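4.2 Household visits and the mediation record

The second source of material is the set of home visits made by the Hebden dialogue program between January and the end of the following summer. The program works in two neighborhoods, Zumside and Predar, where families who were on opposite sides of the land dispute now live within walking distance of one another. A visit normally involved two mediators, one from each neighborhood, and lasted between one and two hours. The mediators wrote up their notes the same evening on a standard form. We had access to 163 of these forms, with names removed.

The forms are uneven. Some mediators wrote several pages and recorded whole exchanges as they remembered them. Others filled in the boxes and stopped there. We did not try to correct for this. A short form does not mean a short or unimportant conversation, and in 6 cases where we were able to ask the mediator about a very brief entry, the visit had been one of the more difficult ones. In one of these the host had asked both mediators to leave and then called them back from the street.

Each form was read twice and coded for three things: who raised the subject of the dispute, whether a specific loss was named, and whether the host asked for anything. The third item turned out to be the hardest to agree on. Hosts often made requests in an indirect way, by talking about what a cousin or neighbor had received. We counted these as requests when the mediator had treated them as such in the notes and left them out otherwise. The full coding guide is in the appendix. 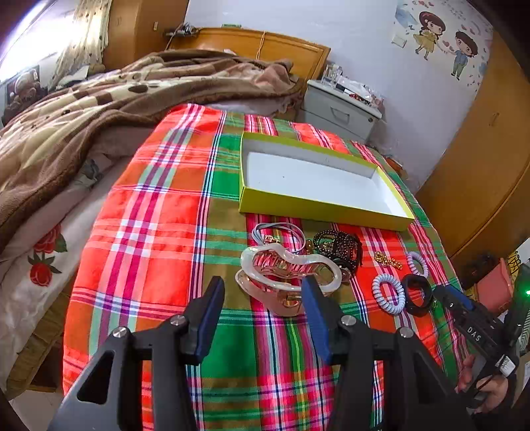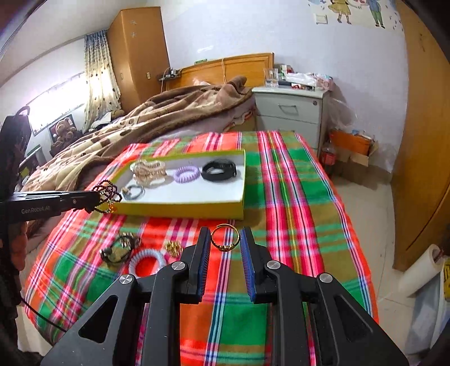 Figure 3. Domestic interior, two views. Plaid cloth, open box with a white interior, and small personal ornaments.

In most visits the dispute was raised by the host. This goes against the advice given in the program's own training manual, which tells mediators to bring it up themselves within the first half hour so that the host does not carry the burden of doing so. Malcolm Tapley, who ran the training in its first year, told us that the rule had been written with public meetings in mind and had been carried over to home visits without much thought. By the second year most mediators had dropped it. They let the talk go where it went — school fees, a bad road, someone's wedding — and waited.

Named losses were more common in Predar than in Zumside. We do not think this reflects a difference in what the two neighborhoods went through. Predar had already been through the Jiltmont claims process, in which 3,932 written statements were taken, and many people there had told their story to an official at least once. They had dates ready, and often papers. In Zumside, where the claims office never opened, hosts spoke more about the period as a whole and less about particular fields or houses. Several mediators read this as reluctance and said so on the form. We are less sure. People who have never been asked for a list may not think of their losses as one.

The claims process also shaped what people expected from a visit. In Predar, hosts asked early on whether the notes would be sent to Jiltmont, and some wanted to see the form before they would talk. The mediators were told to hand it over if asked. In 5 visits the host added something in his or her own handwriting, usually a correction to the spelling of a place. We have kept these additions in the coded material and marked them separately.

Follow-up visits raise a different problem. They were offered to every household but were not arranged in any fixed order, and the decision to return was left to the pair of mediators. Households that had been welcoming were more likely to be seen again. This means that the later forms tell us more about people who were already open to the program, and the change in tone between first and second visits should be read with that in mind. Section 4.3 compares first visits only.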